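4.2 Collecting the demonstrations

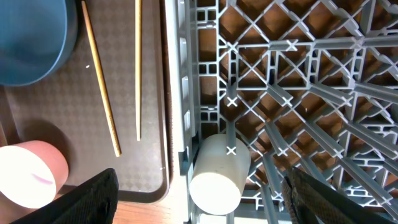 Figure 3. Wrist view during a teleoperated demonstration of the washing-up task.

We recorded 300 demonstrations by remote control and a further 90 by hand guiding, in which the operator takes hold of the arm and pushes it through the motion. Hand guiding was quicker to learn and worse in almost every other way. Operators leaned on the arm, and their sleeves kept turning up in the recordings. Remote control gave cleaner data, at some cost to morale. Thin objects were the main trouble. Two sticks lying on a tray, as in Figure 3, offer very little to grip, and an operator who cannot feel the surface tends to press down and hope. The open lattice of the dish rack was no kinder – anything narrow that was let go too early could end up at an angle no one had planned for.

Each operator had 30 minutes of practice on the Odavico controller before recording began. Athina Mitsotakis-Vlachou recorded 47 of the remote demonstrations herself and maintains that the practice period should be longer. We kept failed attempts when the operator recovered without help, and dropped the rest. A policy trained only on tidy successes had, in our early trials, no idea what to do after its first mistake, and made its second with great confidence.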